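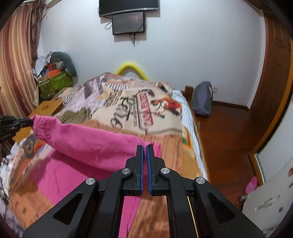

Folding practice, two grippers, one pink garment. The blue pads are line four of the budget.

I have spent most of this week in a spreadsheet, and I would like some credit for it.

For those who skipped the last few posts: Josiane Aubert and I are doing the laundry portion of Dosard, which means we collect folding demonstrations in bedrooms and hand them over to people who know how to train things. Up to now we have done it on a pair of hand grippers borrowed from a lab that has begun asking for them back in shorter and shorter emails. So we have to buy our own. The total we are allowed to spend before someone wants a meeting is $3,823. I asked where that number came from and was told it was what was left.

My first instinct was to spend all of it on grippers. Josiane's first instinct was to ask what we would do when a pad peeled off in the middle of a session, and whether I planned to fold the rest of the pile with my personality. She has done purchasing before. I have mostly done regretting.

So we started over and went through what a session eats. The pads go first. Fabric is gentle, people say, and then you spend an afternoon pinching elastic cuffs and stretching sleeves across a bed, and the pads get shiny and the shirt slides out like it has somewhere to be. The pivot screws work themselves looser than I'd like. Batteries go at whatever moment you finally get a decent fold. Memory cards don't wear out, they just leave. I am sure there is a drawer somewhere with all of them in it.

On to the shopping. Drernley makes the set I want. The jaws line up, the trigger doesn't fight you, and the quote showed up the same day I asked. The quote did not include pads beyond the ones already stuck on, or a case, or shipping, and when I added those the friendly number stopped being friendly. Skikberg is cheaper up front and sells pads only in bags of 17. I have thought about this more than is healthy. You use pads in pairs. Any bag of 17 leaves you with one widowed pad, and you have to buy a second bag to marry it off, and I suspect somebody at Skikberg got a raise for that.

Then there is Bozsik, where you can get refurbished ones. I liked Bozsik right up to the line on the order form that says "cosmetic wear and minor play in linkage." I don't care about scratches. Play in the linkage is the entire thing I'm paying to not have. If the jaws close a little differently every time, we're recording a lot of very careful footage of slop. Josiane thinks I'm being dramatic and that one refurbished unit would be fine as a spare. She may be right. It's in the spreadsheet in gray, which is how I mark things she may be right about.

The plan as it stands: two new grippers from Drernley, one for each hand, and enough pads to change them on a schedule instead of in a panic. We'd hold 3 spare batteries. A hard case, because the current case is a tote bag. A small screwdriver that lives in the case and is not allowed out of it. Whatever remains goes into a line I called "contingency" and Josiane renamed "shipping."

What I cut: the tripod, the fancy lights, and a folding table. I was sorry about the table. I had pictured us at a nice waist-high surface like professionals. But the whole point of the Dosard laundry set is that people fold on beds, on top of blankets with writing all over them, with the day's pile of stuff a foot away, and a clean table would teach the model to fold laundry in a showroom. My lower back has filed a dissent.

I also cut the second full pair, which hurt more. With two pairs, Josiane and I could each work a room and finish in half the time. With one pair, somebody folds and somebody stands there saying "a little higher on the left." We have been trading off. I'm told I say it in a tone.

The thing I keep going back and forth on is whether to ask for more money now or run through November on one pair and ask with numbers in hand. Josiane wants to wait. She says a log of how many pads we went through and how many sessions we lost to a dead battery will do more than my enthusiasm ever has, and she's made a sheet for it, with columns. I've been filling it in. It turns out to be very hard to lie to a column called "reason session stopped." Mine for yesterday says "lunch."

Order goes in once Drernley confirms the pads are sold separately in even numbers. I wrote and asked them that in exactly those words. If you have bought from any of these three and know something I should know, the comments are open. If you work at Skikberg, so are they.

Last updated: Nov 4, 2024

Recent posts
The tote bag years
Fitted sheets: a preliminary surrender
What I learned from stripping a very small screw
Dosard, week one: socks

This site uses cookies to remember that you have already closed this notice. By continuing to read you accept them. Accept | Settings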